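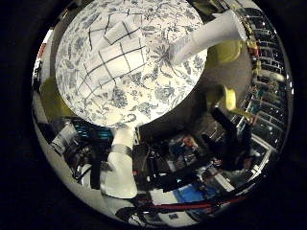
Right, so, hello, I'm going to talk about laundry for a bit (sorry) and how we collect the examples our folding model learns from. When we began, every cloth we owned was plain, and the model got very good at plain cloth and hopeless at everything else! Now we mix things up, so you get a check cloth lying over a big flowery one, thin black lines on top of blue-grey leaves, and the machine has to work out where one stops and the other starts. I love the check ones, by the way, because you can see the lines bend wherever the fabric does.

[pause, drink water]

Numbers, quickly. We've kept 418 examples so far and thrown out 46. Dae-han does the sorting, and he and I still argue about what counts as a bad one. My rule: a fumble stays in if the person driving recovers from it. His is stricter. We've met somewhere in the middle, mostly over biscuits.

Three of us take turns driving, and you can tell whose run is whose. Javiera goes straight for a corner, I sort of dither about. We keep both styles in.

Next job is towels, which Amancay has been asking for since April. Then I'll take questions – ask me about fitted sheets if you dare!

Home | Talks | Notes | Contact
4 comments · 3 shares
© Yamila Ledesma, Skuketti · Back to top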